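Dadstead Allotment Society
Notes from the autumn meeting, 12th October, typed up by me, Mererid James
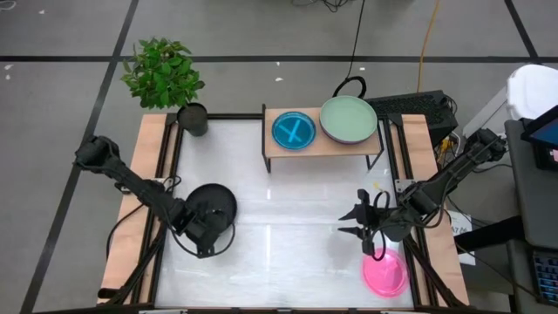

MINUTES

Hello all! I took the notes again, so blame me for the spelling. We got going a bit late while the kettle boiled.

Last time's minutes: fine, apart from my writing "beats" for "beets" all the way through.

Water: the bill came to $418, and I know a few of you gasped. Most of it is the leaky tap by the Prustotholm Road gate. Admasu has quoted us for a new one and we voted yes, with 2 against (they'd like to try tape first – noted!).

Compost: we're getting another load from Ukix. I asked whether it could be less twiggy than last spring's and everyone laughed, but I really am going to phone them.

Waiting list: 12 names now. We talked for ages about splitting the big plots by the hedge and got nowhere, so it's back on the list for April. If you have a big plot and you'd be happy with half, please tell me quietly.

Seed swap: same as last year, bring labeled envelopes. I've got far too many runner beans, so take some, please.

Any other business: the shed padlock has a new code. Ask me for it – I'm not putting it on the website.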